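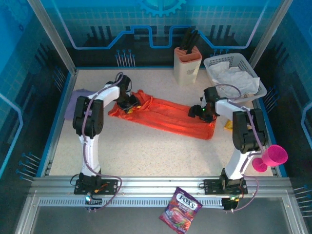

Goossens wrote back that the sourdough crackers tasted fine but went soft by the second afternoon, and could we please stop blaming the flour. Fair enough! I've been blaming the flour since September and I suppose it was time somebody took it away from me.

Search this notebook Enter keywords Go

So, crackers again. Starting a fresh page for this because the old one has butter on it and I can't read my own oven times any more.

Where we stand: the dough itself I'm happy with. Discard from the rye starter, a spoonful of oil, salt, a little honey (the honey was meant to be for color, though I've grown fond of the taste and would be sorry to see it go). It rolls out without fighting back as long as it has had a proper rest in the fridge. The batch that went to Goossens was rolled on the pasta machine, second-thinnest setting, and baked on the dark trays. They came out crisp, they snapped nicely, we all ate too many standing up, and then they went into the tins and the trouble started.

My guess this morning, over coffee, is that we're packing them too early. The edges are done long before the middle, and the middle holds on to its moisture, and once the lid goes on it all evens out and you have a tin of polite, bendy crackers. I remember the same thing happening with the oatcakes when we were still in the Natby kitchen. What fixed it there was putting them back in a low oven after the main bake, with the door propped open on a wooden spoon. I don't know why I didn't think of it sooner. Too busy with the flour.

Plan for today was to split one dough in two and treat the halves differently.

First half, same as before. Baked until brown at the rim, cooled on the rack, straight into a tin with the lid on.

Second half, same bake, then the oven turned right down and the crackers put back in for roughly 50 minutes with the door ajar. Left them in there to cool with the oven off while I had lunch (leftover leek soup, very good, needed pepper).

Both tins are on the shelf over the sink now, labeled, and I would be grateful if whoever comes in hungry would please leave them alone until they've had 2 full days. There's a bowl of broken ones by the kettle for eating. They're from both halves all mixed up together, so no sneaking conclusions out of that bowl.

Notes while I remember them. The second half lost a bit of its shine in the low oven, and the honey went a shade darker than I like, more toast than caramel. I'd drop the honey slightly next time, or brush it on afterward, though brushing means sticky and sticky means paper between the layers, and I'd really like to avoid paper. The salt stayed put on both. The caraway is lovely and I'm going to be stubborn about the caraway if anyone complains.

The pasta machine is squeaking again on the left side. I put a drop of oil on it and it squeaked in a lower voice.

Also tried a few rounds with the Zindau rye that came in the small sack. It drinks a lot more water than our usual and I had to add it by the spoonful until the dough stopped cracking at the sides. Nice deep flavor, a bit like the crust of a very dark loaf. I cut 12 of them with the fluted cutter and they held their shape beautifully, which the regular dough never does, it always relaxes into something like a potato. Worth doing a proper batch, only with a longer rest. Those are in the little blue-lidded jar and can be tried by anybody who writes down what they think.

Still to do: ask Truvlow whether the tins come with a tighter lid, as the one on the first tin rattles if you so much as look at it. Feed the starter before going home. Scrub the dark trays, the corners especially. Look up what I wrote about docking, since a few from the second half puffed up like little pillows in the middle and I'm fairly sure I pricked them all.

Four o'clock, starter fed, trays soaking. Will open the tins and write up the snap and the taste on the next page.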